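Roupão Hellen, da linha Muda

Última atualização: maio

O Hellen nasceu de uma ideia simples, que era ter um roupão para usar de verdade, todos os dias, e que não ficasse pendurado atrás da porta à espera de visita ou de um fim de semana num hotel. Quem já nos acompanha sabe que a linha Muda começou pelas toalhas, passou para os pijamas e demorou bastante até chegar aos roupões. Fizemos muitas provas antes de ficarmos contentes com o comprimento das mangas (os primeiros modelos chegavam ao meio da mão e acabavam sempre dentro da chávena do café!) e com a largura das frentes, que agora se cruzam bem mesmo quando a pessoa está sentada.

É um roupão leve, de meia-estação, bom para sair do banho e continuar com ele enquanto se toma o pequeno-almoço, se rega uma planta ou se procura o par da meia. Para quem gosta de peças mais pesadas e felpudas, temos o Marquez, que aquece mais e também ocupa mais espaço no armário. O Pilton fica a meio caminho entre os dois e tem capuz. Muita gente leva o Hellen para o verão e o Marquez para o inverno, e parece-nos uma ótima maneira de resolver o assunto.

Referência: 1524
Tamanhos: 3 (S/M, L/XL e 2XL)
Fecho: cinto do mesmo tecido, de atar à cintura
Lavagem: na máquina, a 30 graus, com cores semelhantes
Secagem: à sombra, de preferência num cabide largo
Ferro: morno, pelo avesso

Sobre os tamanhos, o nosso conselho é escolher o que costuma usar em camisolas e casacos de malha. O corte já é folgado, e quem sobe um tamanho acaba às vezes com tecido a mais debaixo dos braços. Se estiver entre dois e gostar de se embrulhar bem, vá para o maior e aperte o cinto, que é comprido e dá para um laço generoso ou para um nó simples à frente. Se for para oferecer e não souber as medidas da pessoa, o L/XL costuma servir a quase toda a gente, e trocamos sem complicações se não for o caso.

Uma palavra sobre os cuidados, que é a parte sobre a qual mais nos escrevem. Antes de pôr o roupão na máquina, desate o cinto e meta-o num saquinho de rede, para não se enrolar no resto da roupa. Use pouco detergente e dispense o amaciador nas primeiras lavagens. A centrifugação pode ser normal, mas tire a peça logo que o programa acabe e sacuda-a com vontade antes de a estender, que assim quase não precisa de ferro.

Para dobrar, arranje uma superfície ampla. Uma mesa de jantar chega perfeitamente, a cama também serve, embora o colchão atrapalhe um pouco. Estenda o roupão com a frente para cima, alise a gola e abra as mangas para os lados, passando a mão do ombro para o punho. Nós gostamos de deixar o cinto já atado, porque assim as frentes não fogem e o cinto não se perde na gaveta. Depois traga uma manga de cada vez para o centro, dobre os lados na direção do meio e suba a parte de baixo até à gola, em duas ou três voltas conforme a altura da prateleira. 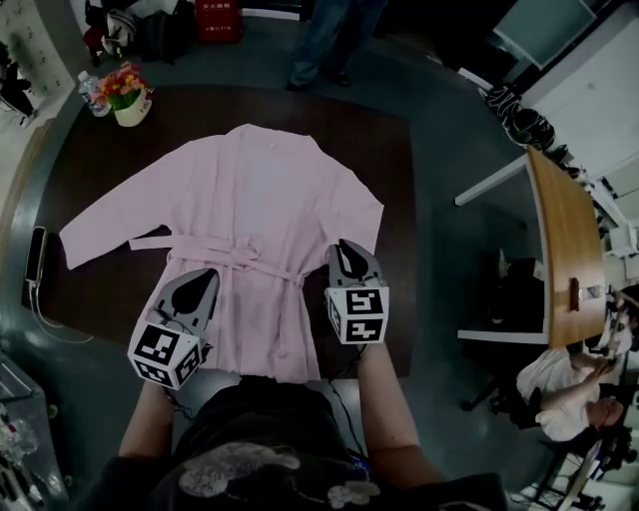 Roupão rosa-claro aberto sobre a mesa, de mangas estendidas e cinto atado.

Se o guardar de uma estação para a outra, faça-o bem seco e num saco de pano, longe de sabonetes muito perfumados, que deixam cheiro durante meses. Para levar de viagem, enrolar resulta melhor do que dobrar: comece pela gola, vá apertando com calma até à bainha e use o próprio cinto para segurar o rolo.

Desta série fizemos 2000 peças, e quando acabar voltamos a produzir, embora o tom possa variar ligeiramente de um tingimento para o outro. Se está a pensar num conjunto para o casal ou para a família, encomende tudo de uma vez para a cor vir igual. Aceitamos trocas até 30 dias depois da entrega, com a peça por usar e a etiqueta no sítio. O cinto também se vende em separado, para quem já perdeu o seu; basta indicar a referência do roupão nas notas da encomenda.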